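Gestion des stocks - notes de cours, séance 4
Le point de commande et le stock de sécurité

Rappel de la séance précédente. On avait laissé l'entreprise Vunder, grossiste en vaisselle de collectivité, avec une demande annuelle de 4 000 cartons, un coût de passation par commande et un coût de possession par carton. La formule de Wilson nous avait donné une quantité économique de 600 cartons, à condition d'admettre que la demande est régulière, que le fournisseur est ponctuel et que le prix ne bouge pas. Quiconque a déjà travaillé dans un entrepôt aura relevé les trois plaisanteries.

1. Quand commander ?

Wilson dit combien, il ne dit pas quand. Pour le quand, il faut le délai de livraison (L) et la demande par jour (d). Le point de commande est le niveau de stock auquel on déclenche l'achat :

PC = d x L

Vunder sort 20 cartons par jour ouvré et son fournisseur, Drostano, livre en cinq jours ouvrés. Le point de commande est donc de 100 cartons. Attention aux unités : une demande annuelle multipliée par un délai en jours donne un très beau nombre et une très mauvaise note.

Attention aussi à ce qu'on appelle « stock ». On compare le point de commande à la position de stock, c'est-à-dire le physique, plus ce qui est commandé et pas encore reçu, moins ce qui est promis aux clients. L'étudiant qui ne regarde que le physique recommande tous les matins jusqu'à l'arrivée du camion. Cela s'est vu ailleurs que chez les étudiants.

2. Le stock de sécurité

Tout ce qui précède suppose un monde sans surprise. Or la demande a un écart-type, et le fournisseur a des excuses. On ajoute donc une réserve :

SS = z x sigma x racine(L)
PC = d x L + SS

où sigma est l'écart-type de la demande journalière et z le coefficient lié au taux de service visé (1,65 pour 95 %, 2,33 pour 99 %). La racine vient de ce que les variances s'additionnent d'un jour à l'autre, si les jours sont indépendants. Ils le sont rarement - une semaine de promotion ressemble beaucoup à une semaine de promotion - mais on garde l'hypothèse pour l'examen.

Remarquer l'allure de la courbe : passer de 95 à 99 % augmente la réserve de 41 %. Le directeur commercial qui demande 100 % demande un entrepôt infini. Il convient de le lui dire avec tact et un graphique.

3. Le cas Prosser

Prosser détient 2 000 références et leur applique à toutes le même taux de service, par souci d'équité. Les références ont accueilli la mesure avec indifférence, la trésorerie un peu moins bien. On reprendra le classement ABC pour différencier :
A : suivi continu, taux élevé
B : révision périodique
C : deux casiers ; quand le premier est vide, on commande

Le logiciel Flevero, utilisé en TD, calcule tout cela très bien à partir de données fausses. Vérifier les délais saisis avant de lancer quoi que ce soit. La valeur par défaut est zéro jour, ce qui témoigne d'un bel optimisme.

Pour la prochaine fois : refaire le calcul de Vunder avec un délai de neuf jours, puis lire le chapitre sur la révision périodique. En entier, y compris l'annexe. 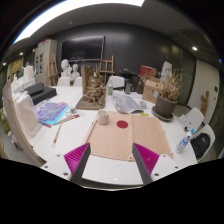
Si le délai de livraison quadruple, faut-il quadrupler le stock de sécurité ?

Il suffit de le doubler, à taux de service et écart-type journalier inchangés : le délai intervient sous la racine. Le terme d x L, lui, est bien multiplié par quatre.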